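About Dusto

Home
What we do
Data sets
About us
Jobs
Contact

Dusto collects examples for robots that learn by being shown. Our customers build the learning system. We supply what it learns from: recordings of an arm picking things up, moving them and putting them down, with the camera views, the joint positions and a written instruction for every attempt.

We are based in Plevholm, on the second floor of a former print works near the harbor. There are 20 of us. Most are operators, meaning people who spend their working day steering an arm through a task. The rest write task lists, check recordings, build simulated rooms and keep the equipment running.

How we started

The company began as a side job at Bettencourt, a firm that makes packing equipment. Bettencourt wanted an arm that could sort mixed goods and had a model that worked well on boxes and badly on everything else. The model had seen thousands of boxes and very few cups. Four people were asked to fix that over a summer. By the end of it they had a decent set of recordings, and two other firms had asked if they could buy something similar. Bettencourt agreed to let the group go out on its own and is still a customer.

The first sets were all recorded on real arms. We still record on real arms every day, but about half of our work now is done in simulation. An operator sits at a desk with a pair of hand controllers and steers a simulated robot over a simulated table. The motion is saved in the same format as a real recording, so a customer can train on both together.

What a day of collecting looks like

Each shift starts with a task list. A task is one plain sentence, such as "put the banana in the yellow basket" or "move the black mug to the red plate." The list also says which objects should be on the table and how far they may be moved from their starting spots. The operator loads the layout, reads the sentence, does the task and marks the attempt as good, failed or unclear. Then the layout is shuffled and the next attempt begins.

A good operator gets through 30 attempts in an hour on a simple task. On a hard one, such as taking something small out of a basket without dragging the basket along, it can be a quarter of that. We pay by the hour and never by the attempt. We tried paying by the attempt in our first year and got a lot of fast, jerky recordings that we had to throw out.
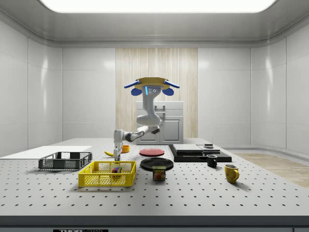
Failed attempts are kept. Some customers want them and some don't, so they are stored in a separate folder with a short note on what went wrong: dropped, missed, wrong object, knocked something over. The unclear ones go to a second person. If the second person can't decide either, the attempt is deleted.

We also record recoveries. If the gripper slips off an object, the operator is asked to stop, back up and try again in the same recording. A system that has only seen clean grasps doesn't know what to do after a bad one, and this was one of the first things Bettencourt asked us to add.

Our object list

We currently use 165 objects. They are things a person would find in a kitchen, an office or a small shop: fruit, cans, mugs, plates, baskets, puzzle cubes, trays. Simple shapes and awkward shapes are mixed on purpose. Each layout includes objects that have nothing to do with the task, because a real table has those too.

New objects are added twice a year. Anyone at the company can suggest one. An object gets on the list if we can buy it again easily, if it fits in the gripper or can be pushed by it, and if it isn't too much like something we already have. For simulation we also need a model of it with the right size and weight, and that is usually the slow part.

Niluvik

Niluvik is the tool we wrote to check recordings. It plays back each attempt next to its written instruction and flags the usual problems: a dropped camera view, a jump in the joint readings, a long stretch where nothing moves, an object that ends up inside another object. It does not decide whether a task was done well. A person does that.

Every recording we deliver has been watched from start to finish by someone other than the operator who made it. This is slow, and we get asked about it often by customers who would like a lower price. We have looked at checking only a sample and decided against it for now.

Working with us

Most projects begin with a trial set covering one or two tasks. You tell us which arm you use, which camera views you need and what kind of instruction your system expects. We send back the trial set along with the notes from our checkers. If the format is right, we agree on a full task list and a delivery schedule. Deliveries go out weekly.

We do not resell a set made for one customer to another unless the contract says we may. We also keep a general set, recorded on our own account, that anyone can license. It is updated every May. A list of its tasks and objects is on the Data sets page.

Jobs

We hire operators throughout the year. You don't need a technical background. Past operators have come from dental labs, bakeries, crane driving and video editing. Training takes 4 weeks, on full pay, and starts in simulation before moving to the real arms. Shifts are in the morning or the afternoon. We are closed on Sunday.

For the checking and simulation teams, see the Jobs page for open positions.

Visits

Customers and school groups can visit by appointment. Please write to us through the Contact page and say how many people are coming. The entrance is on the harbor side of the building, and the elevator is to the left of the stairs.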